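Open house at the Maglaya refurbishing shop

Visited in November

The Maglaya shop takes in retired office computers, fixes what can be fixed and sells them on to schools and small offices. They hold an open house twice a year. I had missed the spring one, so when the fall date came up I drove over with Jericho Enriquez, who buys used desktops for the library system where we both work.

Parking is behind the building, and the entrance is the roll-up door, not the glass one facing the street. We signed in and were given a paper map and a sticker. There were 23 people in our group, which was too many for the first room. If you go, ask for the later tour. The one after ours looked half the size.

Lilibeth Tolentino led us around. She runs the intake side and has been there since the shop opened. She started at the receiving dock, where pallets come in wrapped and get broken down by type. Laptops go left, desktops go right, and monitors go to a separate building that was closed that day. Every machine gets a bar code label and an entry in a tracking program called Citer. The pallet they were working through was number 724 for the year.

From there we went to the desktop room, which was the part I had come for. It has long benches, good light, and a shelf of sorted parts at the end of each row.

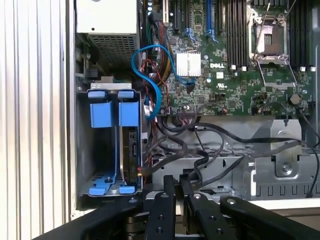
Hard drives are the first thing they deal with on any desktop. Tolentino said a machine can't move on to testing until every drive is logged, and that includes writing down the bays that have nothing in them. The Dell tower open on the bench had two blue plastic carriers side by side in the drive cage, one with a drive and one without, so that one would get a line for each. She likes carriers of this kind for the handles. Jericho asked whether missing carriers hold up a sale. They don't, but the shop saves spares from scrapped units and fills the gaps when it can.

Drives that pass a health check are wiped with a program called Fuvum and go back into stock. The ones that fail are shredded in a locked cage next to the dock. We were allowed to look through the wire but the shredder wasn't running. A customer can ask for a certificate either way.

The testing room was louder than I expected. They can run 40 desktops at once on metal racks, all cabled to one network switch. Each machine gets an overnight test and a second check by a person in the morning. Fans are the most common repair, then power supplies. Someone asked about dust and got a long answer about filters and the cleaning booth, most of which I couldn't hear from the back.

The last stop was the sales floor. Prices are on paper tags and include a keyboard and mouse. A basic desktop was $43 without a monitor. Warranty is 90 days, and you bring the machine back to the same counter if something goes wrong. Larger orders go through their wholesale partner, Clulosel, which had a table with order forms and coffee.

The tour took a little longer than the hour on the flyer. Jericho left with a wholesale form and I bought a box of short network cables. The restroom is past the sales counter on the right, and the vending machine only takes coins.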